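Bolldale Neighbors Help Board
Home & Family > Guests and Gatherings

How do I feed a crowd for my mother's birthday without spending the whole day in the kitchen?

Bianca Oprea
Hello everyone! My mother is having a big birthday in June and I have (maybe foolishly) offered to host the lunch. We are expecting 22 people, family mostly, plus a few of her old friends from the choir. I can cook perfectly well for four or five, but I have never done anything this size and I'm getting nervous. I have $300 for food and drink. Mom doesn't eat pork and two of the cousins are vegetarian. Would you do one hot dish, or a spread of cold things? And how far ahead can I start? I'd love to sit down with her for at least part of it. 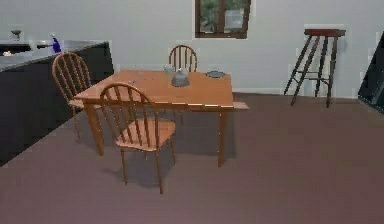 I should add that my oven is small and a bit slow, and there is only one of it. My sister can come over the evening before to help, but she'll be driving back early the next morning. Thank you in advance, you were all so kind about the curtains last time!

Dindo Talavera
Get it catered.

Corina Stanciu
Oh, Bianca, what a lovely thing to do for her! I did the same for my father's retirement and I promise you it can be managed. I'd go with one hot dish and let everything else be cold. A big chicken and rice bake is cheap and forgiving, and you can put it together the evening before with your sister, cover it and leave it in the fridge. Allow an extra 45 minutes in a slow oven if it's going in cold, and check that the middle is piping hot. Make a smaller one with mushrooms and chickpeas for the cousins (make more than you think, everybody wants a spoonful of it).

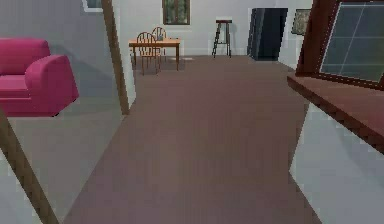

Bean salad, slaw and roasted peppers are all better for a night in the fridge, so those can be your sister's jobs. Buy the bread. Please buy the cake too, unless baking calms you down! As for seating, older guests like to settle somewhere early and stay put, so give them the sofa, and if it has big rounded arms like the pink one, don't let anybody balance a plate on them. I lost a whole helping of beets that way. Leave the middle of the floor clear so people can get to the food and back, and set the drinks well away from the plates.

Save a little of the money for ice. I always forget the ice.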